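Section 4: First Weighing and Setting Up Your Food List

By now your Zenside kitchen scale has its batteries in and its feet on. This is the fun part! Set aside a few minutes before you start cooking, have a bowl handy, and try each step in order the first time through.

4.1 Finding a good spot

1. Choose a flat, hard counter away from the stove and out of the path of any fan or open window.
2. Press down gently on each corner. If the scale rocks, turn the foot at that corner until it sits still.
3. Leave the platform bare and press ON. Wait for the display to settle at 0.

Note: A scale that has been in a cold car or garage needs to warm up to room temperature first. Overnight is plenty.

4.2 Checking with the test weight

The 100 g test weight is in the small Godoy pouch taped inside the lid of the box. Pick it up by the knob, since oil from your fingers builds up over time.

1. Press and hold UNIT until CAL blinks.
2. Set the weight in the center of the platform, on the printed ring.
3. Take your hands away. The display counts down and shows 100.
4. Lift the weight off and press ON once.

If you see Err, start again from step 1 and make sure nothing is touching the edge of the platform (cords and dish towels are the usual trouble).

4.3 Weighing into one bowl

Once you get used to this, you may never want to wash a measuring cup again!

1. Put your empty bowl on the platform and press ZERO.
2. Add the first ingredient until you reach the amount you want.
3. Press ZERO again and add the next one.
4. Keep going until everything is in. To see the full total, hold ZERO until SUM appears.

CAUTION: The most the scale can take is 3,000 g, and that includes the bowl. A big stoneware bowl uses up a good share of it before any flour goes in. If the display shows three dashes, take the load off right away. Never lean on the platform or store pans on it.

4.4 Loading the food list

The Revia food list holds 3,581 foods, from barley to zucchini, and it turns a plain weight into a serving size. You can save up to 80 of them as favorites, and we think it's worth doing your everyday ones now.

1. Press LIST. The first letter blinks.
2. Turn the dial to the letter you need and press it in.
3. Scroll to the food and press the dial again. Its code shows in the top corner.
4. Hold the dial until a star lights up. That food is now a favorite.

Note: Cooked and dry rice have separate codes. The same goes for pasta, beans, and oats.

4.5 Cleaning up

Wipe the platform with a soft, damp cloth and a drop of dish soap. Flour caught around the buttons comes out with a dry pastry brush. Keep the scale out of the sink and the dishwasher, and wipe up salt or lemon juice as soon as you spot it.

If you bought the Lavia baking tray, it lifts straight off and can be washed by hand in warm water. Let it dry fully before you snap it back on.

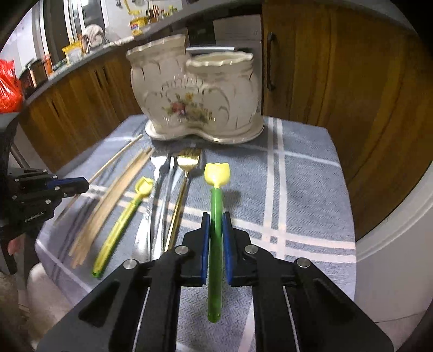
After the tray is back in place, press ON and check that the display reads 0. If it doesn't, press ZERO once and you're ready for the pancake recipe in Section 5!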